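"People remember the bang, they do not remember the bollard"

Huw Bevan spent the first half of his working life as a police officer and the second half explaining to town councils why a flower box should be heavy. He advises on the protection of crowded places: markets, station squares, the street in front of a stadium. When I asked to speak with him, he answered the same evening and proposed a walk before the conversation, so that I would see what he was talking about.

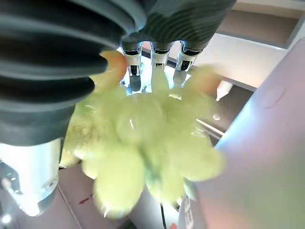
CLIRKTON, 05/11/2022

The walk takes us along the main street and through the market square, which was closed to cars in February. It is a cold morning and he walks fast. Twice he stops to push with his foot against something that I took for a bench.

"You did not notice it, and I am glad," he says. "If a square looks like a checkpoint, people will shop somewhere else, and then you have protected a place without people in it."

The plan for the town centre has 182 fixed posts, benches and planters, all of them tested against a vehicle. The supplier, Panico, wanted to sell more. Bevan advised the council to buy fewer and to spend the difference on training the people who open and close the stalls. I ask if the company was angry with him.

"They were polite. They sent me a calendar at the end of the year, so I suppose we are still friends."

He became interested in this work after his years in uniform, when he was often the one standing at the tape. He does not like to tell stories from that time and I did not insist. What he tells instead is how much of the first hour is lost on small questions. Which gate is open? Who has the key? Where does the ambulance turn? In one exercise, he says, the ambulance crew waited eleven minutes behind a removable post, and the man with the key was having his lunch on the other side of the river.

"It was an exercise, so we could laugh. Afterwards we changed the lock, and now there are keys with three different services. It cost less than the lunch."

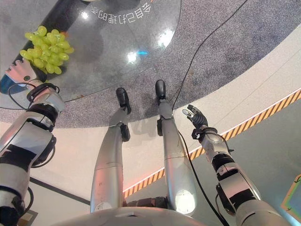

The message that came too often

The second part of the plan is less visible and it has brought him more letters. The town uses an alert service called Preneo, which sends a short text to every telephone that is registered for it. In the first test, 1,312 people received the message and 863 confirmed that they had read it. Bevan was satisfied with this. Many residents were not.

"The test said: this is a test. But it said so in the last line, and people do not read the last line. A woman took her two children out of the swimming pool and drove them to her sister. She wrote me a long letter. She was right in every sentence of it."

Since then, the word "test" comes first, in capital letters. The messages are also shorter, and they say where to go before they say what has happened. This order was discussed for a long time. The police preferred to begin with the event, as they do on the radio between themselves. Bevan argued that a person with a pushchair and a bag of potatoes needs a direction.

I ask him whether a town of this size really needs such preparation. He has heard the question many times, and I had the impression that he was a little tired of it.

"I would be happy if you are right and I have wasted everybody's time," he says. "But look at what else the same plan is good for. A gas leak. A driver who becomes ill behind the wheel. A fire in the kitchen of Raju on a Saturday night, with the terrace full. You still have to move people out and bring help in."

Raju is the restaurant on the corner of the square, and we sit there for the rest of our talk. The owner brings coffee without being asked. He took part in the training and keeps a printed sheet beside the till, with a floor plan on one side and telephone numbers on the other. The sheet has a coffee ring on it.
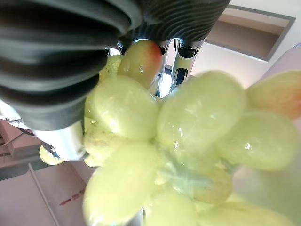 Bevan is pleased about the coffee ring. A clean sheet, he explains, is a sheet that lives in a drawer. During his visits he asks the staff to show it to him, and he measures in his head how long they need to find it.

There are things in the plan that he would do differently today. The cameras on the north side of the square were chosen in a hurry, and he thinks the neighbours should have been asked earlier. Some of them did not know who could see the recordings or how long these were kept. A public evening was organised later, with a lawyer and somebody from the police, and it was, in his words, "two hours of very good questions and forty minutes of good answers".

"I believe in security, it is my trade," he says. "But I also live on a street, and I would want to know who is looking at my front door."

He is careful with the word terrorism. In our whole conversation he used it four times, and each time he lowered his voice, although the nearest table was talking loudly about football. He finds that the word stops people from thinking about practical matters. When he trains shop assistants, he begins with a lost child and arrives at the more serious cases only after the break.

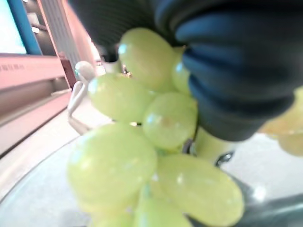

Pale green grapes under a ribbed gripper finger.

Does he himself feel safe in a crowd? He takes some time with this one.

"Yes. I look for the exits, like a dentist looks at your teeth. Then I watch the match." His wife, he adds, has forbidden him to comment on the planters when they are on holiday, and he has kept to this with one exception, in front of a cathedral.

The next exercise in Clirkton will take place after closing time, with the stalls still standing. Bevan has asked the council to invite residents who use wheelchairs to play themselves, instead of having officers pretend. He paid for the coffee, checked that the back door of the restaurant opened outwards, and went to see a man about a gate.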